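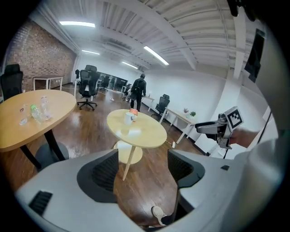

Notícias > Tecnologia > Visitas

Shin abre as portas em Zustcombe e eu fui lá mexer nas garras

9 de fevereiro de 2019
Por Na-rae Ma

Eu tinha prometido à redação que ia só dar uma passadinha na Shin, tomar um café, anotar duas ou três coisas e voltar para escrever. Fiquei a tarde inteira! A empresa fez o seu primeiro dia aberto ao público no escritório de Zustcombe, aquele andar com a parede de tijolo aparente que antes era uma gráfica (quem é da cidade vai lembrar do cheiro de tinta na escada), e eu saí de lá com o braço cansado e a caderneta cheia.

A graça da visita era experimentar as garras de mão que a equipe usa para ensinar tarefas a robôs. A pessoa segura a ferramenta, vai até a mesa, pega um objeto, põe em outro lugar, e o movimento fica gravado para o treino. Só isso, e mesmo assim eu consegui me atrapalhar. A garra que eu peguei tem dedos com uma forração preta, de trama, na parte de dentro, e a gente jura que vai apertar demais e amassar tudo. Na minha primeira tentativa a garrafa de plástico tombou e saiu rolando. Na segunda também. Quem me salvou foi a Young-sook Wang, que coordena as gravações e tem uma paciência de professora de natação: "Esquece a mão. Olha para a garrafa e deixa o pulso mole." Deixei o pulso mole e a garrafa veio.

Foram 200 inscritos, divididos em turmas pequenas ao longo do dia, e a lista fechou ainda em dezembro. Teve gente que veio de Skarkbridge, duas horas de ônibus, e achou que valeu. O Man-sik Lim, professor de física de uma escola de lá, trouxe parte da turma do último ano e passou metade do tempo tentando descobrir para que servia o quadradinho preto e branco preso em cima da garra. Serve para o sistema saber onde a ferramenta está e para que lado está virada, e um aluno dele matou a charada antes da explicação, todo orgulhoso.

O pessoal da Shin não montou palco nem telão, e eu gostei disso. A demonstração aconteceu no meio do escritório, entre as mesas redondas e as cadeiras de sempre, com gente passando de mochila nas costas. Man-sik Wi, que fundou a empresa e nos recebeu na porta, contou que a bagunça do dia a dia ajuda: quem treina um robô num lugar arrumado demais depois descobre que ele se perde na primeira caneca fora do lugar. Perguntei se ele dizia o mesmo em casa, quando não lavava a louça. Ele riu e mudou de assunto.

Na segunda parte da visita, cada turma gravou uma sequência própria. A minha tinha que tirar as coisas da mesa grande e levar para a menor, uma de cada vez, sem correr. Parece brincadeira de criança, mas a concentração que aquilo exige me pegou de surpresa, e o cabo que fica pendurado embaixo da garra de vez em quando lembra que a gente não pode sair girando por aí. Até o fim da tarde as turmas tinham gravado 141 sequências aproveitáveis. A meta era 200, e a Young-sook admitiu que tinha sonhado alto. Boa parte das que foram para o lixo, segundo ela, tinha o mesmo problema: o visitante parava no meio para conversar. (Confesso. Fui eu, e mais de uma vez.)

As gravações vão para o Perkano, o projeto em que a Shin trabalha desde o ano passado e que quer chegar a um ajudante de mesa para escritórios e refeitórios, desses que recolhem garrafa, copo e papel amassado. Perguntei quando a gente vai ver um desses funcionando de verdade e ninguém quis me dar uma data. O Wi disse apenas que prefere mostrar a prometer e que, no próximo encontro, espera ter um braço repetindo as tarefas que os visitantes ensinaram. Vou cobrar!

Nem todo mundo saiu convencido, e acho justo registrar. Su-bin Cha, que trabalha na limpeza de um prédio comercial perto da estação, perguntou na roda de conversa o que acontece com o emprego dela quando o tal ajudante ficar pronto. A resposta foi longa e meio enrolada, com muito "apoio" e muito "complemento". Ela ouviu até o fim, agradeceu e me disse depois, já na escada, que queria ver isso por escrito. Eu também queria. Mandei a pergunta por e-mail para a empresa e publico a resposta quando chegar.

Quem perdeu pode deixar o nome na recepção da Shin, no mesmo endereço, para a próxima turma. A visita é gratuita e menores de 16 anos entram acompanhados. Levem uma blusa, que o ar-condicionado de lá é de respeito, e prefiram sapato baixo, pois a gravação toda é feita em pé. Eu já pus o meu nome na lista de novo, porque aquela garrafa ainda me deve uma revanche.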